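**Progress report to the Räsänen fund - Statholm toy and household goods lending library**
Reporting officer: Tapio Laitinen
Date: 6 Jun 2025

## 1. Status

The cataloging phase is complete. The lending phase opened on schedule and is running at reduced hours while the return procedure is revised. No change to the total grant is requested. One transfer between budget lines is requested in section 5.

## 2. Catalog

The catalog holds 3,030 items, against a target of 3,000. Of these, 383 are recorded as incomplete, meaning that at least one part listed on the intake sheet was missing at the second check. Incomplete items stay in the catalog but are not offered for loan until they have been reviewed by Zdeňka Šimko.

Records were moved from the old card index to Brokix. The import was done in two passes. The first pass dropped the accented characters in donor names and had to be rolled back. The second pass used a corrected export and has been spot-checked against the cards. The cards will be kept until the end of the grant period.

Three fields were added to the standard record:

- age band, as printed on the packaging where packaging survives
- power source, including battery size
- cleaning class (wipe, wash, or do not wet)

The cleaning class field was not in the original plan. It was added after the return desk reported that staff were deciding case by case, with different results on different shifts.

## 3. Lending

More than 900 loans have been issued. The loan period is three weeks with one renewal. Late returns are concentrated in board games and construction sets, where borrowers report searching for parts before bringing the item back. A "return incomplete" option has been added to the loan slip so that these items can come back on time and be followed up separately.

Household goods are borrowed less often than toys and are returned earlier. Demand is highest for folding tables and large cooking pots. The waiting list for folding tables is handled by hand and should be moved to Brokix before September.

## 4. Storage

The shelving in the rear store has been installed. Aisle width meets the access requirement, with the exception of the bay next to the heating pipe. That bay is used for flat boxes only.

Humidity in the rear store was above the agreed limit during the spring. A Misotness dehumidifier was placed on trial and readings have since stayed within range, although the weather was also drier over the same period. The trial will be extended through the fall before a purchase is proposed.

## 5. Budget

Spending is in line with the plan except for packaging, where the cost of clear storage bags was underestimated. We ask to move the unspent balance of the printing line to packaging - the printed catalog has been replaced by the online one.

## 6. Next period

- Close the review of incomplete items
- Move the folding table waiting list to Brokix
- Publish the revised return procedure in September
- Report on the dehumidifier trial

## Annex: play kitchen category 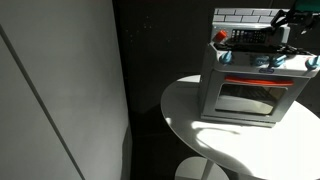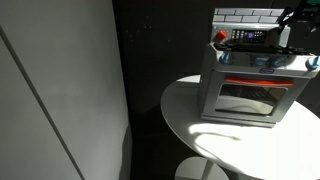
*Figures 1 and 2. Toy oven with tile-pattern backsplash, on a round white tabletop.*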